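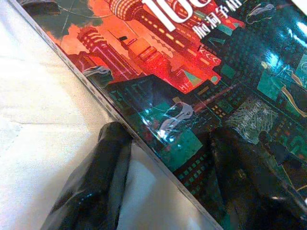

Fig. 1. Glossy illustrated cover with a futuristic city, red and orange towers over teal and green blocks.

Picture Books and Their Covers — Notes for Session 4
Mariann Vörös, 2023-10-03

Welcome back, everyone, and thank you for the lovely pile of books you carried in last time (my shelves have never been so full!). Today we stay with covers, and I'd like us to take our time over one of them.

Start with the color in Fig. 1. The warm reds are gathered in one cluster, and the tall tower with its round segments and rows of yellow lights rises out of it. Many of you will think of the Oriental Pearl Tower in Shanghai, and I think of it too, though the drawing is stylized enough that I wouldn't want to lean on it too hard. Then let your eye drift down into the darker teal buildings with all those tiny square windows. It's a cooler, quieter part of town, and the small white shape that seems to be flying between the buildings shows up nicely against it.

Now the lettering. There is a big white "10" and, under it, smaller Chinese characters that begin with 脑洞. For those without Chinese, this is literally "brain hole," and people use it for a wild leap of imagination. We'll talk about how white type holds up over a busy drawing — Ottar had strong feelings about this in May, and I hope he'll share them again.

A word on handling, as we pass books around a lot in this room. Glossy covers pick up fingerprints very easily, so please wipe your hands first and lay the book flat on the table when you want to look closely. Don't press the spine open to make it stay.

For next time
Choose a cover from home with a city on it, any city, real or dreamed up. Write one page on where the artist put the brightest color and what sits next to it. Ebbe and Kjell, you still owe me your pages on endpapers, and I am looking forward to them very much.

Reading: the Gindley handout, first half only. Spare copies are in the tray by the door.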